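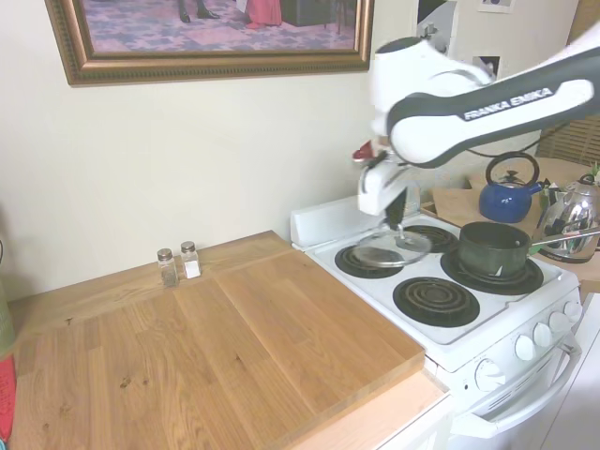 Bonjour à toutes et tous,

Je vous avais promis des nouvelles avant la fin du printemps, nous voilà en juin, désolée ! Le semis a pris tout mon temps (et la boue de mai aussi, mais passons). Voici donc où en est Gronell, notre petit calculateur pour régler les semoirs en ligne, que vous financez depuis l'automne.

D'abord le plus réjouissant : la version de terrain tourne enfin sans réseau. C'était la grosse demande des exploitants de Joncombe, où on ne capte rien dès qu'on descend derrière le bois. On entre l'écartement des rangs, la densité visée, le poids de mille grains, et l'appli donne le réglage de la boîte et la distance à parcourir pour l'essai de débit. Les données restent dans le téléphone et partent toutes seules au retour à la ferme. Enfin, presque toutes seules : sur les vieux appareils il faut encore rouvrir l'appli à la main, je m'en occupe cet été.

Côté essais, nous avons fait 501 pesées sur les deux sites, Zusamville et Joncombe. Je trouve ça franchement bien, vu que nous en avions prévu 300 dans le dossier ! Le blé et l'orge sont bien couverts, la féverole beaucoup moins. Les grosses graines se coincent dans les distributions à cannelures, le débit part dans tous les sens et notre formule ne suit pas. J'ai préféré afficher un avertissement pour la féverole et renvoyer vers la pesée classique, en attendant mieux.

Ce qui a coincé, maintenant. La fiche des semoirs Malabanan est incomplète : il manque les pignons des anciens modèles, et 4 exploitations en utilisent encore. J'ai passé deux après-midi dans un hangar à compter des dents avec une lampe frontale, il me reste un modèle à relever. Et puis l'écran de saisie est trop petit avec des gants. On me l'a dit partout, parfois assez vertement, donc je grossis les touches et je supprime la page de réglages avancés que personne n'ouvrait.

Pour l'argent, nous sommes dans les clous. Le peson de rechange a coûté 300 euros, pris sur la ligne petit matériel comme convenu au téléphone. En revanche les déplacements filent plus vite que prévu, Joncombe est loin et j'y suis allée plus souvent que je ne pensais. Si vous en êtes d'accord, je voudrais y basculer le reliquat de la ligne impression (le guide papier sera plus court, une feuille recto verso à plastifier). Dites-moi si un simple courriel suffit ou s'il vous faut un avenant.

La suite : finir les pignons en juillet, reprendre la féverole avec des essais à l'arrêt, puis une nouvelle série de pesées aux semis d'automne. La démonstration à Zusamville est calée en septembre, à 14 h, dans la cour de la coopérative. Venez, vraiment ! Prévoyez juste des bottes.

Je vous envoie le tableau des pesées à part, il est trop lourd pour ce message.

À bientôt,
La chargée du projet Gronell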